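공용 주방 및 식당 위생·안전 점검표

시설명: 트로스턴 생활관 공용 주방
점검일: 2024년 2월 19일
점검자: 티엔푸 청(Tien-fu Cheung)
점검 구분: 정기 점검
판정 표기: 적합 / 보완 / 부적합

1. 화기 및 가스

1-1. 중간밸브 개폐 상태: 적합
1-2. 가스 누설 경보기 작동: 적합
의견: 시험 버튼을 눌러 경보음을 확인함.
1-3. 후드 필터 기름때 제거: 보완
의견: 좌측 필터 가장자리에 기름이 굳어 있음. 세척 후 재장착하고 관리대장에 날짜를 기재할 것.
1-4. 소화기 비치 및 압력: 적합
의견: K급 소화기 압력 정상. 앞쪽에 쌓아 둔 쌀 포대는 점검 중 이동 조치함.

2. 전기 설비

2-1. 누전차단기 시험: 적합
2-2. 콘센트 덮개 파손 여부: 부적합
의견: 개수대 우측 콘센트 덮개 경첩 파손. 교체 전까지 사용을 금하며 해당 회로를 차단함. 바콘 설비에 수리를 의뢰함.
2-3. 멀티탭 정격 용량: 보완
의견: 전기밥솥과 전기포트를 한 멀티탭에 연결하여 사용 중임. 소비전력 합계가 2,000W를 초과하지 않도록 분리할 것.

3. 식품 보관

3-1. 냉장고 온도(5℃ 이하): 적합
의견: 표시 온도 2℃.
3-2. 개봉 식품 날짜 표시: 보완
의견: 장류 용기에 개봉일 표시 없음. 6월 점검 시에도 같은 지적이 있었으므로 입주자 대표를 통해 재안내 바람.
3-3. 바닥 적재 금지: 부적합
의견: 양파 망이 바닥에 직접 놓여 있음. 선반으로 옮길 것.

4. 식기 및 조리도구

4-1. 도마·칼 용도별 구분: 적합
4-2. 나무젓가락 및 목재 도구 상태: 보완
의견: 갈라짐, 변색, 곰팡이 흔적이 있는 것은 폐기한다. 세척한 젓가락은 한 짝씩 확인한 뒤 완전히 건조하여 수저통에 보관할 것.
4-3. 수저통 및 건조대 청결: 적합
의견: 물받이는 매일 비우고 주 1회 분리 세척함을 원칙으로 함.
4-4. 식탁보 및 행주 세탁: 적합

5. 바닥 및 대피로

5-1. 바닥 배수구 덮개 고정: 적합
5-2. 비상구 앞 적치물: 보완
의견: 접이식 의자를 창고로 이동할 것. 통로 유효 폭을 상시 확보하여야 함.
5-3. 비상조명등 점등: 적합

종합 의견

부적합 항목(2-2, 3-3)은 즉시 조치하고 그 결과를 관리사무실에 서면으로 제출하여야 한다. 보완 항목은 다음 정기 점검 전까지 조치를 완료하며, 기한 내 조치가 어려운 경우 사유와 예정일을 기재한다. 콘센트 교체가 확인되기 전에는 차단한 회로를 임의로 복구하지 않는다. 본 점검표 사본은 주방 출입구 게시판에 게시한다.

최종 수정: 점검 당일
문의: 트로스턴 생활관 관리사무실 시설안전 담당 | © 트로스턴 생활관 | 맨 위로 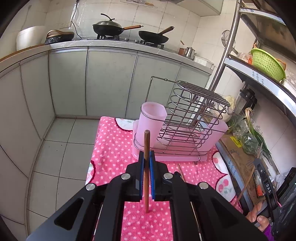
식탁 위 나무젓가락. 뒤쪽은 분홍색 수저통과 식기 건조대.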